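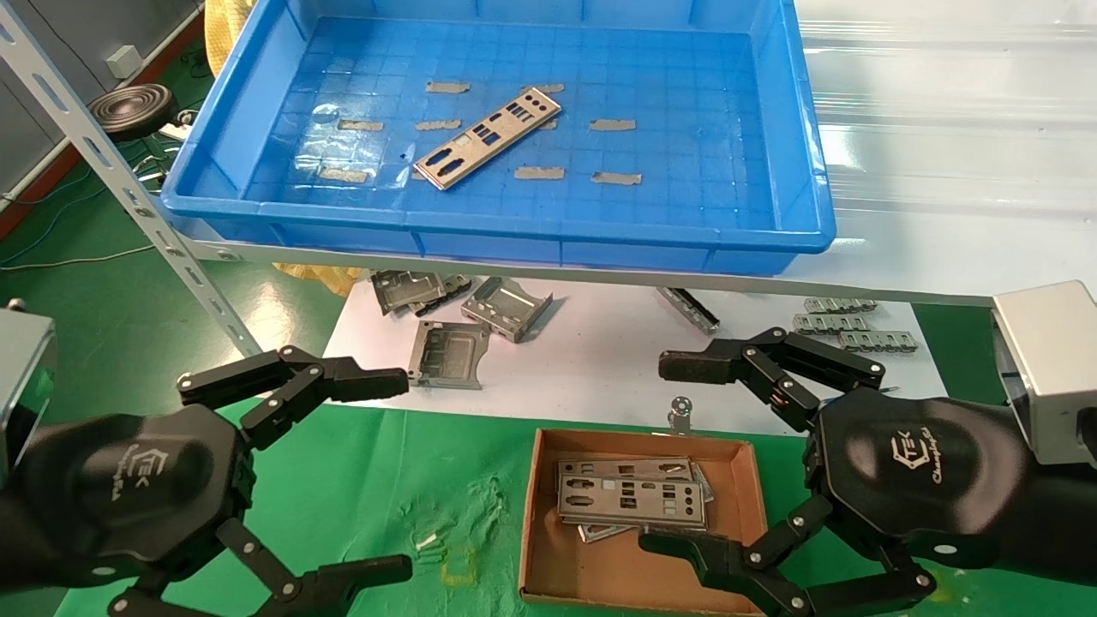
Marjan Rahimi asked, at the end of the first bench session, why anyone would start beginners on thin sheet metal when there were perfectly good foam blocks in the cupboard. She would have let the class win a few easy ones first, she said, and brought the metal in after half term. It was a fair point and we argued about it for most of the spring. We kept the metal, and this section sets out what the class made of it.

Figure 2. The bench task. A tray of I/O shields stands between the two hands, with the blue crate on the shelf behind.

4. The classroom task

4.1 What the students were asked to do

The task given to the Plukden robotics class can be put in one sentence: move I/O shields between the tray and the crate, one at a time, without bending any. An I/O shield is the pressed metal plate that fills the gap at the back of a desktop computer, and it is a wonderful object to teach with! It is light and springy, full of holes that look like good places to put a fingertip (most of them are bad ones), and when several are stacked together they like to come up as a pair.

Sixteen students took part, in teams of four, and every student had a turn at driving the hands as well as at keeping the log. We did not give out a grasping method. Each team had to write its own plan on paper before touching the controls, and had to change the plan in writing if they changed it at the bench. This rule was unpopular for a fortnight and then, to our delight, became the thing they quarrelled about most happily.

4.2 Driving and recording

Students drove the hands through Plodlow, the teaching interface described in Section 3. Plodlow lets the driver hold one hand still while the other works, and by the second month this was how nearly every team began. All attempts were logged in Ferkar, which stores the joint positions together with a short note typed by the log keeper. We had planned to leave those notes out of the analysis. They proved so useful that we ended up reading every one, some of them twice.

Attempts were marked by the team itself as clean, double (two shields lifted together), dropped or stopped. A second team checked the marking from the recording. Where the two teams disagreed they sat down together and settled it, and the settled mark is the one used here.

4.3 Results

Over the course the class recorded 1334 attempts. Almost 700 were marked clean, which is far better than we had dared to hope for with drivers who had never used a multi-fingered hand before. Doubles were the most common failure by a long way, and they were also the failure that produced the best ideas.

One team, who called their method the Melnyk slide, stopped trying to lift a shield straight up at all. They pushed the top one sideways with a single finger until an edge stuck out past the rest of the stack, then took hold of that edge. It is slow, and it looks rather fussy when you watch it, but the doubles fell away almost at once. Two other teams copied it within the week. The fourth team refused on principle and worked out a tilt of their own, pressing on one corner so that the opposite corner rose. The tilt was quicker when it worked but was very sensitive to how squarely the stack was sitting.

Dropped shields had a less tidy explanation. We had expected drops to happen on the way to the crate, and many of them did, but 39 took place after the shield had arrived, during release. The fingers opened and the plate hung on by one of its port openings, swung, and fell. The log notes put this much better than we could: "it won't let go of us", wrote one student, and another simply put "hooked again, same hole". From these notes the class drew up a sketch of the shield with the troublesome openings shaded in, and the sketch was pinned above the controls until the end of the course.

4.4 Changes made during the course

The order of practice was altered once. At the start each team worked through a full tray before handing over, which left the log keepers bored and the drivers tired. We moved to short turns with a swap after every few attempts. Since this came in at the same time as the slide was spreading between teams, we cannot separate the two effects, and we make no claim about either on its own.

We also let the students set the standard for "bent". Our own first version used a flat plate and a feeler gauge. Theirs was to lay the shield on the table, tap each corner and listen for a rattle, and it agreed with ours often enough that we dropped the gauge for everyday use and kept it for disputes.

As for the foam blocks, we did try them with one team for a single afternoon in March. They cleared the whole set before the tea break and asked for the shields back.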